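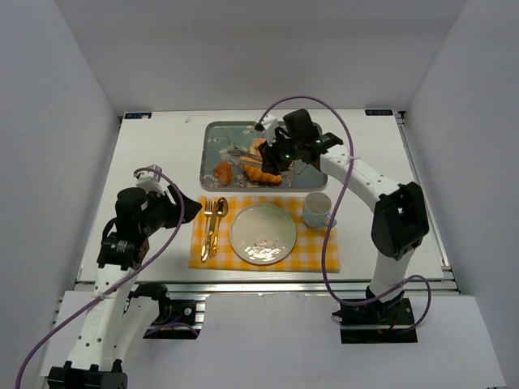

Call for Participants: Perceived Staleness in Packaged Bakery Products

Valteck Sensory Services is recruiting adult participants for a study of how storage time affects the perceived freshness of bread rolls and laminated pastry. The study is identified by protocol number 982. Sessions are held at the Avska test facility, second floor, Ratier Building.

Purpose

Bread firms during storage as starch recrystallizes and moisture moves from crumb to crust. Instruments measure this change well, but the readings do not always match what people report when they bite into a product. The study compares compression readings with ratings given by untrained consumers. The results will be used to set storage limits for a range of products sold without preservatives.

Who can take part

Participants must be 20 years of age or older and must eat bread or pastry at least twice a week. We are seeking 40 participants in total. No experience in tasting or food production is needed. People who work in baking, food retail or market research, or who live with someone who does, are not eligible.

You cannot take part if any of the following applies:

Allergy or intolerance to wheat, gluten, milk, egg, soy or sesame
Diabetes treated with insulin
Difficulty chewing or swallowing
Dental surgery within the past month
Current loss of smell or taste, including from a cold
Pregnancy

Smokers are eligible but must not smoke for one hour before a session.

What is involved

The study consists of 7 sessions on separate days. In each session you will taste small portions in an individual booth under controlled lighting. Portions are coded and served in random order. You will rate firmness, dryness, crust texture, flavor and overall freshness on a line scale, using the Toma response software on a tablet. Water is provided, and you must rinse between portions. There is a timed break halfway through.

Portions may be swallowed or discarded. All products are within their safe storage period, although some will have been stored longer than is usual for sale.

Do not eat, drink coffee or chew gum for one hour before a session. Do not wear perfume, aftershave or scented hand lotion. Participants who arrive wearing a strong scent will be asked to rebook.

Payment

Payment is $20 per completed session, by bank transfer at the end of the study. Participants who withdraw early are paid for the sessions they completed. Travel and parking costs are not reimbursed. Participants who miss two sessions without notice will be removed from the schedule.

Data

Ratings are stored under a participant code. Names and contact details are kept separately and deleted once payment has been made. You may withdraw at any time without giving a reason.

How to apply

Complete the screening form on the Participate page and select study 982 from the menu. Paper forms are available at the Avska front desk. Forms must be received by 12 February 2018. Eligible applicants will be sent a consent form and a list of session times. Submitting the screening form does not guarantee a place.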